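**Ticket 188: Awan hot water unit, lukewarm at kitchen tap**

Status: open
Reported by: Rainer Engelhardt

Kitchen tap runs warm for 2 minutes, then drops to lukewarm. Laundry and bathroom are fine. Colour of the status light is green throughout. No error code on the Romitz controller.

Tried so far:

- Power off at the isolator for 8 minutes, back on. No change.
- Cleaned the aerator. Flow improved, temperature didn't.
- Swapped the mixer cartridge for the spare Graltier one. Held temperature for one morning, then the same fault.

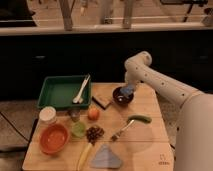
Tempering valve under the sink is the next suspect. It's the original and the label has worn off, so I can't read the setting. Please quote for a replacement, parts and labour. Access after 3 pm, side gate is unlocked.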